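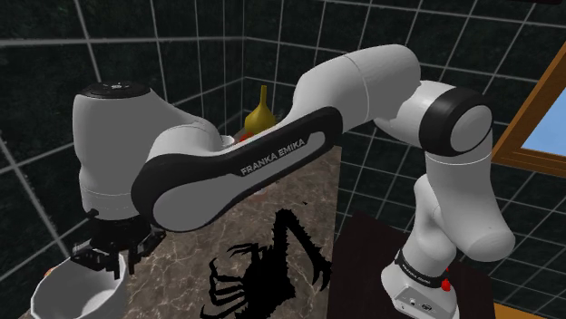 ## 4. Comparing two grippers in the simulated kitchen

In this section you run the same task two times, first with the standard parallel gripper and then with the Cluleo gripper model. The arm, the counter and the white bowl stay the same in both runs. Only the gripper file and its settings are changed.

Before you start, please finish Section 3 and check that the Merrick controller is loaded.

1. Open the Tutwood viewer and load the kitchen room. Wait until the shadow of the arm is drawn on the counter.
2. Select **Gripper > Parallel** and press **Apply**.
3. Move the arm to the start pose. The fingers should hang just above the bowl and point toward it, as in the picture at the start of this section.
4. Set the random seed to 503. Use this same number for both grippers, or the results cannot be compared.
5. Set the number of trials to 40 and the time limit to 600 simulation steps for each trial.
6. Press **Run**. The viewer writes one line in the log file for each trial.
7. Save the log under a new name. The next run writes over the old file without a warning.
8. Select **Gripper > Cluleo**, press **Apply**, and repeat steps 3 to 7.

**Note:** The start pose is stored for the wrist and not for the finger tips. If the second gripper is longer, raise the wrist by hand before you press **Run**. Write down the new height, you will need it in Section 5.

**Note:** The mustard-yellow bottle at the back of the counter is not part of this task. Leave it in its place, also when you change the viewing angle.

**Caution:** Do not change the finger force between the two runs. In version 7 the force value is kept when you change the gripper, but in older versions it goes back to the default. Check the value each time.

**Caution:** A log from the simulator does not tell you if a force is safe for a real arm. Read the safety section before you send any of these settings to hardware.

### 4.1 If the fingers pass through the bowl

The contact shape of the bowl is probably not loaded. Close the room, open **Clullel > Contact shapes**, select the bowl and press **Rebuild**. Then load the room again and start from step 2.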